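The Great Winter Jacket Purge (In Which I Keep Almost Everything)

Every June I tell myself I'm going to deal with the winter coats like a grown woman, and every June I end up sitting on the edge of the bed with a pile of them behind me, trying things on in weather that does not call for it.

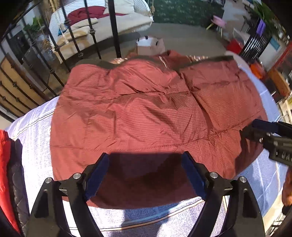

So this year I set myself a rule. One jacket at a time, out on the bedspread, flat, no distractions, and it doesn't leave the bed until I've made up my mind. No "maybe" pile. The maybe pile is how I got into this mess! The maybe pile from last spring spent the whole summer on a chair, then fall came and I just put it all back on.

I started with the rust-red quilted one because it's my favorite and I figured I could use an easy win. It's the thin kind, with that fine grid in the fabric and a bit of a shine to it, and a coppery lining that I love way more than anybody should love a lining. I bought it on a trip to Candosholm, where we'd packed for spring and got something else entirely. I ran into the first shop with a light on and came out wearing this. It went up the hill with me, it went on the ferry with me, and I slept in it one night when the heat at the guesthouse gave up. You don't get rid of a jacket like that.

But it was looking rough, I'll admit. It had been squashed between heavier coats for months and it was all creases across the middle. So even with my easiest keep I had a job to do, and that's where my quick little evening project turned into three days.

First, the washing. I put this off for years because I was scared of it. I'd heard all the stories about puffy jackets coming out of the machine like wet paper bags, with the filling in one sad corner. Some of that is fair, I think, but mostly it's been fine as long as I don't rush. My routine now goes like this. I empty every pocket (found this time: a ski pass, two cough drops, a receipt from Skolimden for soup). I zip everything up, turn it inside out, and wash it on cold with a small amount of the gentlest soap I've got. No fabric softener. Then a second rinse, and I don't skip the second rinse even when I'm tired and it's almost midnight and I want to.

Please read the tag first, though! I have one coat that says spot clean only, in four languages, and I believe it.

Drying is where you need the patience. Low heat, a couple of clean tennis balls in there with it, and then you just have to put up with the noise. It sounds like somebody is moving furniture in the laundry room. I run it for 30 minutes, take it out, break up any lumps with my fingers, and put it back in. The light ones are quick. The big puffy ones take me most of an evening, and I've learned the hard way that "feels dry" and "is dry" are different animals. I put a coat away damp once, in our old apartment, and when I opened the bin in November I closed it again and walked away for a bit. After the dryer, everything gets a full day out in the air before it goes anywhere near storage.

Now, the keeping and the not keeping. I asked myself the same things about each one. Did I wear it last winter? Does the zipper work without me having to talk to it? Would I be embarrassed to hand it to a friend? I thought I'd be ruthless, and I was sort of medium.

The rust one stayed, obviously.

The long wool one stayed because it's the only thing I own that makes me look like I have an appointment. It needs a button. It has needed a button for two years and the button is in a dish in the kitchen, so we'll see.

The green parka went. That one hurt a little. It was a Pralter, which is the brand I saved up for when I got my first real paycheck, and I felt like a million bucks in it. But the cuffs were worn right through and I hadn't picked it off the hook once all winter. I kept holding it up and thinking about who I was when I bought it, and then I thought, okay, that's a nice memory, and I don't need to store it in a zippered bag with cuffs falling off.

Also gone: a vest (I never know what to do with my arms in a vest), a rain shell that stopped keeping rain out sometime in the last decade, and a fleece I'm pretty sure came with the house. That makes 4 things out of the closet for good, and if that doesn't sound like a lot, you haven't seen me try to part with a fleece.

Then there's folding, which I have opinions about now. For years I rolled everything up as tight as I could, or sucked it flat in those vacuum bags, and I was so proud of how little space it took. And then I'd open them up and the jackets looked like fruit leather. The puff did come back in some of them. In others it never quite did. These days I fold loosely – lay it flat on its back, smooth the wrinkles out with the side of my hand, sleeves across the front, bottom third up, then over once more – and I stop there. I don't press down and I don't sit on it (I have sat on it).

The smoothing part I do on the bed, and I'd tell anybody to do the same. I used to fold on the floor and my knees would like a word about that. The bedspread is that bumpy, textured kind, and it holds the fabric still a little bit, so a slippery jacket doesn't go sliding off while you're dealing with a sleeve. I didn't buy it for that! I bought it because it was white with a hint of lavender and I was in a mood. But it's turned out to be a very good folding table.

For storage I finally gave in and ordered the cotton bags from Morikawa that I'd had sitting in my cart since forever. I got a set of 5, the size they call "large blanket," and each one takes two light jackets or one enormous one. They breathe, they have a handle on the short end, and there's a little pocket for a label. I was weirdly excited about the label pocket. I wrote mine in pencil on index cards and put in more detail than strictly necessary, so future me will pull out a bag in October and find a card reading "rust jacket, clean, lining fine, check left pocket seam." She's going to be so pleased.

Into each bag goes a cedar block. I sand the old ones a little each year to wake up the smell, and my bedroom currently smells like a hamster's apartment, in a good way. I'm not a fan of mothballs. My grandmother's whole hallway smelled of them and so did every sweater she ever gave me, bless her.

The bags go on the top shelf of the hall closet, in the back, lightest on top. I tried under the bed one year and that was a mistake, since it meant every time I dropped an earring I was nose to nose with a parka. The closet is cooler and darker, and I can close the door on it.

Two things I'd do differently. I'd start earlier in the day, because by the third load I was making bad decisions and almost kept the vest. And I'd check the zippers before washing and not after. One of the pulls had been hanging on by a thread and it let go somewhere in the spin cycle, and I spent a good while with my whole arm in the drum feeling around for it. I did find it. It was in the tennis ball bag, and please don't ask me how.

The give-away stuff is clean and folded by the front door, where I've already tripped on it twice. I want to get it to the coat drive people before I start missing the parka. They take things all year, which I didn't know until I called, and the lady on the phone said summer is when the racks get thin, so if you've got coats sitting there, it might be worth asking wherever you live.

Next up is boots. I looked in the boot bin this morning, at 7 a.m., before coffee, and put the lid right back on. If anyone has a good trick for salt stains on suede, please leave it in the comments, and be gentle with me – one pair is from two winters ago and I never even brushed them off.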